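## About the Sollgate workshop

Sollgate is the small robot workshop of Bistow. We are three people, and we look after two-armed machines that learn to handle clothes, bags and other soft things. Hildegard Hinrichs started the workshop and still does most of the setting up herself.

Our oldest machine is called Hellwig. It has now 1,362 working hours, and we write each repair in a paper book which stays beside it. Every 200 hours we stop for one day. We check the fingers of both grippers, we tighten the wrist screws and we look along the arm cables for worn places – the bend near the wrist is always the first to suffer. In June we changed the left wrist joint, and Ruth Sotelo wrote the new instructions for this job.

After a repair we do not begin with easy blocks. We put out folding tables and a heap of ordinary clothes, and the arms must reach the table edge without touching it.
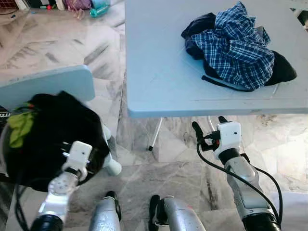 If one arm comes too low, we set its zero position again and repeat the test. Customers from Bustmont may come and watch, but please write to Ruth before your visit.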